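Small cups, red wrappers: a talk with Siiri Org

22 Jan 2020

Typed up fast from my notes, so excuse the order. Siiri Org talks quickly and I write slowly. Shop is called Jõgi, on the hill side of Akbridge, two doors up from the shoe repair. Candy in the front, packing room in the back. We sat in the back.

First question was supposed to be how she got started. She skipped it. Wanted to talk about lids.

"People ask me about the candy, and fine, the candy is good, I don't make it. I buy it. What I do all day is put it in things. Boxes, cups, tins, bags. So the lid is my whole life. If the lid is tight the customer gets mad, if the lid is loose I get mad."

What she sells most of in winter is the table order. A family has a dinner, or an office has a lunch, and they want a little cup of candy at every place. Siiri fills them, closes them, packs them in a tray, and somebody comes by for the tray. The smallest order she takes is 8 cups. The biggest she has done was 100, for a school reunion, and she does not want to do it again. "Not in one night. Two nights, OK."

I asked why cups and not bags, which is what my aunt always had.

"Bags fall over. You put a bag on a plate, it falls over, it goes in the butter. A cup stands. Also a person will open a bag and shut it and pretend they didn't. With a cup you look in and there it is."

She started with glass. Pretty, she says, and awful. They chipped in the tray, and you could see every crumb of sugar at the bottom. Then white paper ones, which looked like the dentist's. Now she likes dark. Dark on the outside and dark on the inside, so that one bright wrapper does all the work.

"You have a black cup and you put a brown toffee in it, you have bought nothing. It's a hole. You put a red one in, people smile. I did not invent this. My grandmother had a black bowl with oranges in it."

So red goes in first? No. Red goes in last, on top. Under it whatever the customer picked. Sometimes only the red, if it's a small cup and a long dinner.

The red ones come from Plillach, a two-room candy maker an hour away by bus. Cherry outside, something softer in the middle. She gave me one and I forgot to write down what the middle was. Sorry. It was good. She has been buying them since she opened and the wrapper has changed only one time, from a wax paper to the shiny kind. She fought it.

"I wrote them a letter! A real letter, with a stamp. I said the paper was nicer to touch. They wrote back very politely and said the paper stuck in summer. And they were right, it did stick. I had a whole box one July, you couldn't get them apart with a spoon."

The shiny wrapper has its own troubles. It's noisy, for one. If you fill cups while you're on the phone the person on the other end thinks you are eating. And it slides. She used to drop them in by the handful and they'd skate off the pile and onto the floor, and a candy that has been on the floor goes in the jar by the back door for whoever delivers the mail.

Now to the table, which I did want to ask about. She is strict about it. Pale top, nothing on it she isn't using. No cloth, no paper, no coffee (mine had to stay on the windowsill the whole time). Cups stand at the near edge where you can reach, and the rest stays clear.

"If the table is full you start putting things on top of things. Then there's a candy under a lid under a receipt. I lost a ring that way, I found it in a tin in February. In a customer's tin! She brought it back, very nice woman, she thought it was a prize."

She wipes it down between orders. Same cloth, hot water, bit of vinegar. Says a light table tells on you, every speck shows up, and that she'd take that over a dark one any day. I said it would drive me nuts. She said that was the idea.
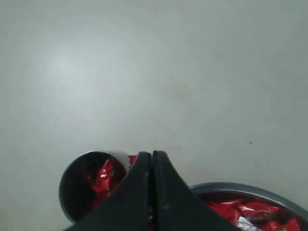
Nele Meijer thinks one candy to a cup is stingy, and has told Siiri that to her face more than once – a cup should be full enough that you have to dig. Nele would also like it noted that red is not everybody's favorite and that the green ones get left in the box all year for no reason.

I read that out to Siiri and she laughed and then got a bit serious.

"She's wrong about the digging. I love her but she's wrong. When you dig, you touch all of them. You touch six candies to get the one you want, and then the next person gets those. One or two in a cup, that's yours. Nobody's fingers but yours."

And the green?

"The green is mint. Mint makes everything in the cup taste like mint. You leave mint in with a caramel overnight and in the morning you have two mints. I sell the green by itself. She can have all the green she wants."

We went over how she fills an order, step by step, more or less. I asked her to go slow. She didn't.

Cups out first, in rows, open side up. She looks into every one. Not a quick look, she tips it to the window. A cup with a rim gets a finger run around the rim, in case of a rough spot. Then the bottom candies go in by hand. Then the lids get laid out behind, each one behind its own cup, becuase they are not all the same and she got sick of trying nine lids on one cup. Then the top candy.

"The twist should point out to the sides. Left and right, like ears. Not up. If it's up, the lid crushes it and it looks old."

Does anyone notice?

"I notice. I'm at some of these dinners, you know. It's a small town."

Then lids, then tape if it's going by car. She's fussy about tape too. She uses the thin clear one from Sellotar, comes off without taking the finish with it. She had a cheaper one for a while and it left a gray stripe on everything, and she spent an evening rubbing stripes off with cooking oil, which then got on the wrappers. She tells this as if it was last week. It was her first year.

An order of 25 takes her the length of one radio program. She won't say which program. A hundred takes all night and her sister.

I asked about kids, since there were two of them in the front of the shop the whole time we talked, breathing on the glass.

"Kids are good at this. Better than adults. A kid wants every cup to be the same, it's a matter of justice. If one cup has a bigger candy they will tell you. My niece did cups with me one whole winter and I never had to check hers. My sister I have to check."

What about the ones that come back? People do return the cups, it's not a rule, she just takes 10 – sorry, crossed that out, she asked me not to print what she takes off the next order, it depends. But they come back. Washed, mostly. Sometimes with things in them: buttons, a tooth (a baby tooth, wrapped in tissue), nails. One came back with seeds and a note on how deep to plant them. She planted them. Beans.

The washed ones have to dry upside down on a rack and then sit right side up for a night before she'll use them. "If there is a drop in there the wrapper sticks to the bottom and the color comes off on your fingers." I asked which color. She looked at me. Red.

Her packing room is not big. Table, shelves, one good lamp, window on the left when you sit. She moved the table twice before she was happy with the light. When the sun came straight in you got a glare on the top and couldn't see what was clean. Now it's softer, a bright patch in the morning and then it wanders off. She doesn't work there after dark if she can help it. Lamp light makes the red look brown, she says, and then she starts picking the wrong ones.

I asked what she'd like to change. Thought she'd say bigger room. She said drawers.

"Shallow ones. So deep." (Shows me, height of a candy, pretty much.) "All my drawers are for sweaters. It was a sweater dresser. The candy goes in and it goes to the back and I never see it again. I want it one layer, flat, so you open it and you know what you've got."

Her cousin has promised to build them. Has been promising.

On holidays: she's closed the week after New Year and spends it sorting lids. That's her vacation. Lids that fit in one box, lids that nearly fit in another, and a third for the ones that don't go with anything but are too nice to throw out. I saw the third box. It's the biggest.

Last thing, I asked what she eats herself, thinking it would be the cherry.

"Salted licorice. From the supermarket. Don't put that in."

She said then that I could put it in if I also put in that table orders for spring need to reach her 2 weeks ahead, by phone or in the shop, and that she does not read messages on the weekend. And that the cups with a metal rim are running low, so say so when you order if you want thsoe.

I left with a paper bag of green ones for Nele.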